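Handling Soft Goods: An Interview on the Gunholm Fingertip Kit

The Temside Equipment Review spoke with the product lead for the Gunholm kit, a two-finger gripper set offered by Londoño for research and light packing work. The conversation took place in March at the company's demonstration room.

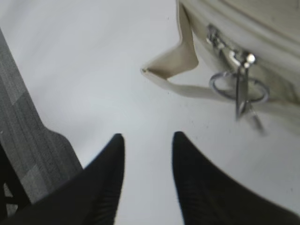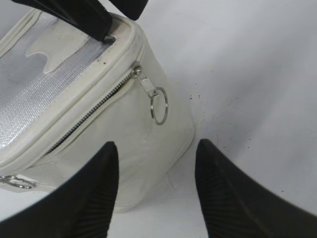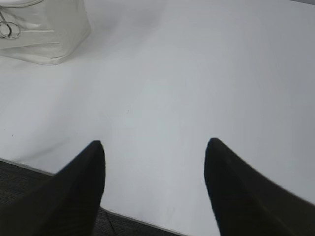 Gunholm fingers at work near a pouch or bag.

Page last changed: April

The kit consists of two tapered black fingers, a mounting plate, a wrist camera and a license for the Tundness control software. It is priced at 669 dollars. The product lead explained that the company began with rigid parts and turned to bags and pouches after customers asked for them.

"A carton keeps its shape when you touch it," the product lead said. "A pouch does not. The side gives way, the zipper pull swings, and the point you planned to grip has moved. We had to design for that."

Asked why the fingers narrow so sharply, the product lead cited small hardware such as rings and pull tabs. "A wide pad will press a ring into the fabric. A narrow tip has a chance of getting beside it." The ridges on the inner faces are intended to hold thin material without high closing force. The product lead acknowledged that they collect lint and should be brushed clean at the end of each shift.

The wrist camera received mixed comments from early customers. It keeps both fingertips in view, which operators like, but shiny metal against pale fabric remains difficult for the software. "We recommend even, diffuse light," the product lead said. "A white table is acceptable. A white table under a strong lamp is a problem, and our manual now says so."

Londoño reports that its test program covered 266 different soft items. The fingertips are rated for around 800 hours of use before replacement, although the product lead advised a visual check every 60 hours - sooner if the kit is used with metal zippers, which wear down the edges.

The review asked whether the kit can open a zipper without supervision. "With some pouches, yes. I would not promise it for every pouch," the product lead replied. "The body of the bag has to be held still, and with one arm that means a fixture or some weight inside." A small clamp is sold separately for this purpose.

Orders are shipped from the Londoño warehouse. Existing customers may request the revised manual through the support desk, and replacement fingertips are sold in pairs.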